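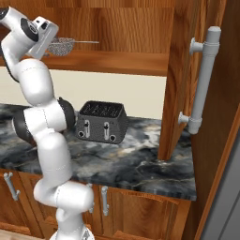

Pre-lease condition checklist, Suite 7, Perkalthorpe Building
Prospective tenant: Lonell
Inspected Tue 13 March. Items marked F need follow-up before the lease is signed.

1. Entry door and closer: OK. Latches without slamming.

2. Exit route to east stair: F. Stored cartons narrow the corridor outside the suite. Landlord to clear. Recheck at key handover.

3. Exit signs and emergency lights: OK on test button. Full battery test was last logged in December.

4. Fire extinguishers: F. One tag out of date. Bracket by the copy room is loose.

5. Electrical panel: OK. 100 amp main. Directory is legible but two breakers are labeled "spare" and are switched on. Kozan to trace the circuits.

6. Outlets, open office: 43 tested, all grounded. One cover plate cracked, north wall.

7. Ceiling tiles: F. Staining above the window line. Moisture meter read normal. Ask for the roof repair records.

8. Heating and cooling: Supply air OK at all diffusers. Thermostat is in the adjoining suite, which is let to Funby. Lease should state who controls it and during what hours.

9. Restrooms (shared): OK. Hot water slow to arrive, nearly 50 seconds at the far sink.

10. Windows: Locks OK. Two sashes painted shut.

11. Floor: Carpet seam lifting at the conference room threshold. Trip hazard. Tape for now, restretch before move-in.

12. Parking and exterior lighting: Not inspected, daylight visit. Schedule an evening check.

Result: conditional. Items 2, 4 and 7 open, plus written answers on 5 and 8.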